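Veltum: nomes de cores de bonés e chapéus em português

Oi! Este é o leiame do Veltum, uma lista de nomes de cores que fui juntando de etiquetas, catálogos velhos e anúncios de brechó. Começou porque eu queria saber quantos jeitos existem de dizer "azul-marinho" (muitos!) e acabou virando um arquivo com 192 termos.

O arquivo principal é o cores.csv, separado por ponto e vírgula, em UTF-8. São 4 colunas: termo, família, fonte e observação. A família é decisão minha, então discorde à vontade. "Petróleo", por exemplo, eu botei em azul, mas já mudei de ideia duas vezes.

Bonés azul-escuros e cinza-escuros, caixa azul-petróleo, mesa de madeira clara:

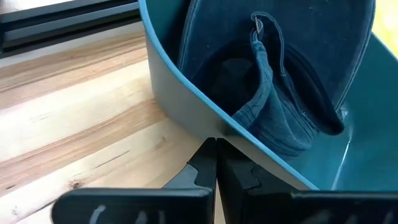
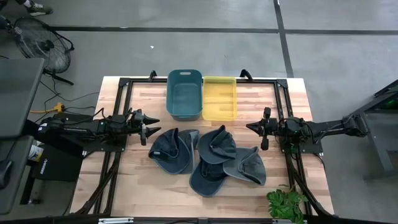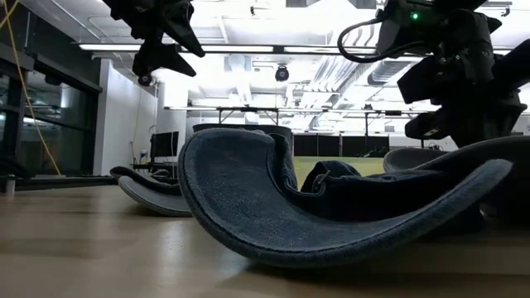
Os termos repetidos entre fontes ficam em linhas separadas, de propósito, para dar para comparar a grafia (tem "bordô", "bordeaux" e até "bordeau"). Se você só quer a lista limpa, use o cores_unicas.csv.

O que falta: os tons de verde estão bem fracos, e a coluna de observação está vazia em quase 3 de cada 4 linhas. Também não há código hexadecimal nenhum, e nem pretendo pôr, porque etiqueta de roupa não traz isso.

Pode usar, copiar e mexer como quiser. Achou erro de digitação? Abre uma issue com o termo e a fonte, que eu corrijo na próxima versão.

Última atualização: 26 de maio de 2021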